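Rent on the Hermont craft hall is going up in May. A stall for the season will be 880, and storage is another 109.

I sell table covers there, mostly Betik cloth. Last year I took in 2,929 before costs, so there isn't much room.

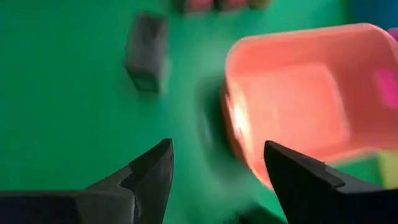 Green, very green.

Clindotholm wants 2,000 for the same season – no storage, but the parking is free. Too much for me.

Staying at Hermont for now. If you sell at either place, tell me what you pay for power.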